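4.2 Zweihändiges Öffnen und Schließen weicher Behälter

Nachdem wir uns im vorigen Abschnitt mit starren Dosen und Schachteln beschäftigt haben, bei denen die Lage des Deckels im Grunde schon alles verrät, wenden wir uns nun den Taschen zu, die uns, das sei gern eingeräumt, während des gesamten Projekts am meisten Freude und am meisten Kopfzerbrechen bereitet haben. Eine weiche Tasche gibt nach, sobald man sie anfasst, und der Reißverschluss wandert mit dem Stoff mit. Wer ihn mit nur einem Greifer bewegen möchte, schiebt meist die ganze Tasche über den Tisch. Wir haben die Aufgabe deshalb von Anfang an zweihändig angelegt: Ein Arm stützt den Korpus seitlich, der andere arbeitet an der Oberkante (siehe Abbildung 6).

Für das Training standen uns 700 teleoperierte Demonstrationen zur Verfügung, die wir im Labor Junura mit unserer Bediensoftware Clakent aufgenommen haben. Die Startposition der Tasche wurde dabei von Hand verändert, ebenso ihre Drehung, und zwar bewusst ohne festes Raster, denn auch im Alltag stellt ja niemand seine Tasche millimetergenau ab. Als Grundlage diente die Sustus-Architektur aus Abschnitt 3, die Gelenkwinkel und Kamerabilder gemeinsam verarbeitet und daraus kurze Bewegungsfolgen für beide Arme vorhersagt.

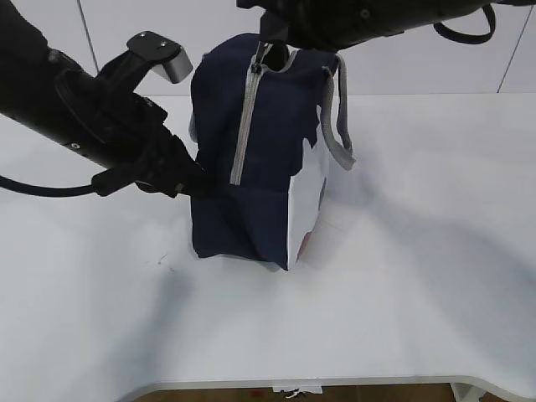

Abbildung 6: Zweiarmige Handhabung einer dunkelblauen Stofftasche mit hellgrauem Reißverschluss. Ein Greifer liegt seitlich am Korpus an, der zweite fasst den Stoff an der oberen Öffnung.

Besonders aufschlussreich war für uns die Frage, wie fest der stützende Arm eigentlich zupacken soll. Drückt er zu stark, so wölbt sich die Vorderseite, und die Zahnreihe des Reißverschlusses verläuft nicht mehr gerade; drückt er zu schwach, kippt die Tasche beim ersten Zug. Wir haben der Verlustfunktion daher einen Term hinzugefügt, den wir in Anlehnung an frühere Arbeiten unserer Gruppe als Mitsotakis-Vlachou-Term bezeichnen und der abrupte Änderungen der Greiferöffnung bestraft. Sein Gewicht wurde auf einem kleinen Validierungssatz eingestellt und danach nicht mehr verändert.

Ausgewertet haben wir 104 Versuche mit Taschen, die im Training nicht vorkamen. Ohne den zusätzlichen Term scheiterten 33 davon, zumeist durch Abrutschen am Zipper; mit ihm ging die Zahl der Fehlversuche merklich zurück, wobei bis zu 2 Nachgriffe je Versuch erlaubt waren. Stofftrageschlaufen, die in den Arbeitsbereich des oberen Greifers hängen, bleiben allerdings eine Schwierigkeit, auf die wir in Abschnitt 5 noch einmal ausführlicher zurückkommen.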